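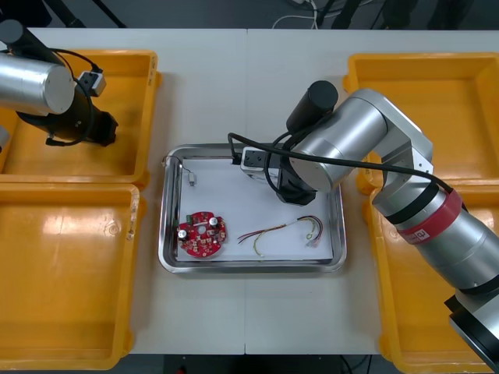 Wednesday, parts bench, Plolino strip-down

Started 9.40, once the big lights had warmed up. Really pleased with how the bench is coming together! Steel tray in the middle with a sheet of white paper in it, yellow bins at the corners, two a side, and everything within easy reach of the tray. I've wanted a proper sorting bench since we took on the Plolino job and now we have one.

First lot through is from the Retamal box: the round red boards and their wires. I'm very fond of these boards. They're round with a hole in the middle and notches all the way round the edge, so they look more like a cog than a circuit board, and there is a huge amount packed onto them. The two silver-topped capacitors stand up well proud of everything else, so they are what gets knocked if a board goes into a bin on top of another one. Boards go in flat, one layer, then a sheet of paper, then the next layer.

The wire bundles are fiddlier. Thin stuff, red and yellow mostly to the eye with other colours mixed in, and the ends splay out as soon as you put them down. My rule for now is board on the left of the paper, wires on the right, and don't let the two touch. The little connectors will catch on anything with a notch in it, and the board is nothing but notches.
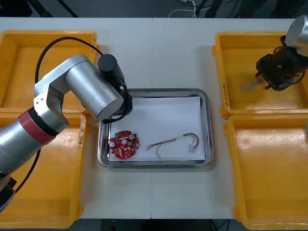

I also tried doing a batch with the bundles tied before they went in the tray, and I don't think it's worth the time. A loose twist holds well enough for the trip to the bin, and whoever tests them later only has to undo the ties again. Keep the ties for the long Skistadum looms, where they do earn their place.

Paper: the 400 pack from the stationery cupboard fits the tray nicely. It covers most of the floor and gives a clean white background, so a dropped scrap of wire shows up straight away. Change it when it gets grubby or at the lunch break, whichever comes first.

Small parts, after lunch

Swapped over to the small electronic parts, laid out on the paper in two rows. The motors are lovely - tiny silver cans, fingertip size, leads coming off the top. Two of those at the upper left, and the rest follow on from there. Rows are so much better than a heap. You can check a whole set at a glance and a gap is obvious.

Still to settle is the writing on the bin rims. It's marker, written along the rim, so from where I stand I'm reading it sideways with my head on one shoulder. Some of it is small, too. I'd like to go over the codes again in a fatter pen.
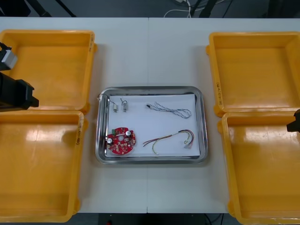
A note left on the bench sheet at 16.10 asks for the motors to be kept apart from the boards altogether, with their leads all pointing the same way, as the Pisemen tester takes them in that direction and turning 18 of them round by hand is a miserable job. Fair point, and easily done. Leads to the far side from tomorrow.

Bins

Wiped down with a damp cloth at the end of the day. The yellow ones have had a hard life, with plenty of fine scratches and specks on the plastic that no cloth is going to shift, but they're tough and a good size and I wouldn't trade them. The shine is the one drawback. You get a big white patch of glare off the bottom, and a dark screw or a snipped lead is easily missed beside it. I've been running a hand over the bottom before calling a bin finished.

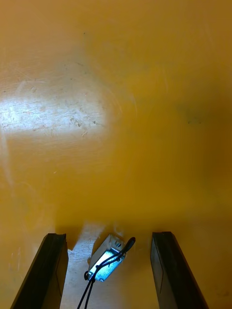

Try a sheet of the tray paper in the bottom of each bin, came the suggestion from the next bench, and you'll lose the shine and save the capacitors a knock as well. I like that a lot. Will cut some to size first thing and do the board bins before the motor ones.

To get: fat black marker, more cloths, second tray if stores has one the same depth.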